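Brarndale > Community rooms > Galleries > Playroom sort-out

Playroom sort-out, Nolley Hall

Right, quick page because people keep asking what we did with the back room and I keep saying I'll put something up. So this is me putting something up. Aug 14, 2020, in case anyone's reading it years from now.

The job was toys. Everything that had been shoved in the long cupboard since April came out, got wiped, got sorted, went back in or went to the charity shop. 308 things wiped in the end, Zarmeena kept a tally on the back of an envelope. Not counting jigsaw pieces. We are not counting jigsaw pieces.

Captions are short, I've got to get the van back to Otis. The prints are on the noticeboard by the kitchen so these notes go with those, in the same order, left to right.

1. The cupboard, before
Doors wouldn't shut. Top shelf was all dressing up, bottom shelf was all everything else. Bożena got the hoover in and it took two goes.

2. Dressing up
Washed at 40, all of it, even the cloak that says hand wash only. Cloak survived. One of the hats didn't. If you can sew and you want a very small waistcoat to mend, ask Marina.

3. Jigsaws
Made up every one on the floor to check for gaps. Yes even the 300 piece harbour. Three bits of sky missing, have written it on the lid so nobody else goes mad looking. Amirhossein did most of the edges.

4. Bins and blocks
Decided early on, lids are the enemy. Little ones can't get them off and big ones don't put them back on, so open plastic bins for anything chunky.

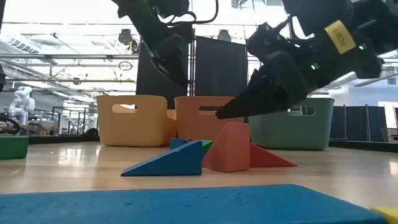
Foam blocks were the ones I most wanted sorted, they get everywhere and they're the thing every age goes for. Bożena says by shape, Amirhossein says by colour, I say whatever gets them off the floor. Three bins along the back of the table, yellow then orange then green, with the handle holes so you can drag one out by the fingers. The dark blue wedge is the good one for ramps by the way, cars go down it a treat, please don't let it wander off home in a pushchair. No labels on the bins yet. Zarmeena wants picture ones for the under threes and she's right.

5. Cars and trains
Track in one crate, anything with wheels in the other. The wooden bridge has been glued. Leave it alone untill the weekend please.

6. Books
Biggest pile by miles. Board books on the low shelf, spines out, though that'll last a morning. Torn ones mended with the wide tape from Mengal's on the corner, which is better than the stuff we had, goes on clear and doesn't lift. Anything chewed past saving went in recycling. Sorry to the duck book.

7. Play kitchen
Pans scrubbed, plastic veg through the dishwasher on the top rack. The toaster's lost its lever. Otis thinks he can make one out of a clothes peg, we'll see.

8. Charity pile
Two car loads. Doubles mostly, and puzzles for older kids that we never get the age group for. Shop was very nice about it, they asked for no soft toys so those are still in my hall. Anyone want a bear? Large. Slightly flat.

9. The cupboard, after
Doors shut!! Marina took this one standing on the step.

Few bits to finish off:

- new hooks for the dressing up, low enough to reach
- picture labels, see above
- a mat for under the block table, Ivilo have a foam one that might do, need to measure
- someone to take the bear

Money, as it'll come up. The raffle made 600 and we've hardly touched it, only the tape, the crates and a lot of washing up liquid. I'd like to put some of the rest towards the mat and hooks. Shout if you think different, otherwise I'll order next week.

Thanks to all who came and to whoever left the flapjack, it had gone by eleven. If you've still got anything of ours at home, drop it in the box in the porch, no questions. Espeically the other half of the farm.

More prints to go up when I've had them done.

Contact Nolley Hall | © Brarndale Community Rooms | Back to top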